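4. How Far the Drinking Diaries Can Be Trusted

4.1 What was recorded

The claim that office workers drink too little water rests almost entirely on what office workers say they drink. We have no quarrel with asking people. Our concern is with what happens to the answers afterward, when a guess made at the end of a working day is turned into milliliters, averaged across a department, and set beside a recommended intake as though the two numbers had been arrived at with equal care.

The diaries examined in this section came from staff at two sites, Etport and Brestau, both of which had signed up for a workplace hydration program sold by Gallance. In all, 173 employees kept a diary on at least one working day, and they returned 568 diary days between them. Participants wrote down each drink, the time, the type of drink, and its size in "cups." The diary did not say what a cup was. The program's guidance sheet did, on its second page, where a cup was given as 200 milliliters. We doubt that many people got that far, and the remarks written in the margins suggest they did not. Several participants asked what size was meant. One drew a mug.

Gallance multiplied every reported cup by its standard volume and concluded that most staff fell short of the target. The same figures were then used to support the purchase of more water coolers. It is possible that the staff were short of water. It is also possible that they owned large mugs.

4.2 The cup as a unit

To get a sense of the problem, we asked the 66 participants at Etport who still had their diaries in May to fill the vessel they normally used at work to the level they would normally fill it. The water was then poured into a measuring container and read at eye level by one of us, with a second reading taken by a colleague who had not heard the first. Where the two readings disagreed, the pour was repeated. Readings were taken in the morning, before the participants had been told anything about the purpose of the exercise.

The spread was wide. Most vessels held more than the assumed volume, a few held a good deal less, and participants who described their cup as "normal" or "standard" were found at both ends. Nor did the words they used help much. "Mug," "glass," and "cup" overlapped so heavily that knowing which word a person had chosen told us almost nothing about how much they had poured. Bottles were more consistent, for the dull reason that the volume is usually printed on them, but bottle users also reported their intake in cups, and it was rarely clear how they had made the conversion.
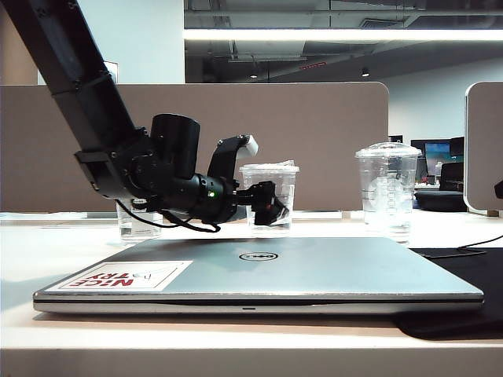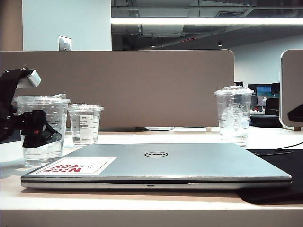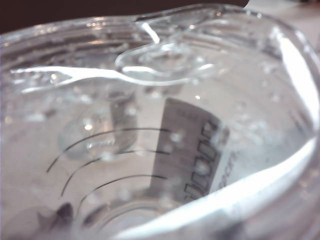 Figure 3. Etport office. First and second images: desk area. Third image: water in a clear plastic measuring container, with spoon.

Two objections can be raised. The first is that errors of this kind should cancel out in a large enough sample, with the big mugs making up for the small ones. This would be true if the assumed volume sat in the middle of the real ones. At Etport it did not, and we see no reason to expect it to do so elsewhere. A fixed conversion factor that is too low will stay too low however many people are asked.

The second objection is that people who know they are being watched pour more than usual. We take this one seriously. Our participants were standing in front of two researchers, and some may well have filled the cup higher than they would at their own desks. We tried to limit the effect by asking for the usual level and by allowing people to tip water out again if they changed their minds, which some did. We cannot say that this was enough. If the effect was large, our own readings overstate the volumes, and the gap between them and the Gallance figures should be read with that in mind. It would take a very generous pour to close the gap completely, though, and we think it unlikely that everyone was being generous.

4.3 Memory and the end-of-day entry

Volume is only half of the calculation. The other half is the number of drinks, and here the diaries have a different weakness. Participants were told to write down each drink as they had it. The entries themselves suggest that many did not. On a large share of the diary days all the drinks are in the same ink and the same hurried hand, with times that fall neatly on the hour. Some pages list a drink at 9:00, 11:00, 1:00 and 3:00 on every day returned. People may be that regular. We suspect they were filling in the page before going home.

What this does to the totals is hard to judge. Small drinks taken while standing in a kitchen or walking to a meeting are easy to forget, and so is the half cup left to go cold and later thrown away. The first kind of mistake lowers the total and the second raises it. The program report treats neither. It also leaves out food altogether, although soup, fruit and yogurt were on the menu at both sites and all of them contain a fair amount of water.

At Brestau there was a further complication. Staff there had been using a tracking app made by Rezaei for some months before the diaries were handed out, and a number of them copied their totals straight from the app. The app records water only. Coffee and tea were therefore missing from these diaries, or were added by hand in some cases - we could not always tell which. Setting Brestau beside Etport, as the program report does in its main table, means comparing two things that were never measured the same way. The report describes the difference between the sites as "a cultural gap in hydration habits." A gap in paperwork would explain it as well.

4.4 What remains

Some use can still be made of the diaries. They show fairly clearly when people drink, at least to within a morning or an afternoon, and they show that very few went a whole working day without drinking anything. Within one person, from one day to the next, the same mug was probably in use, so a rise or fall in the number of cups may mean something even if the total does not. We use the diaries in this limited way in Section 5 and do not convert cups to volumes anywhere in the analysis.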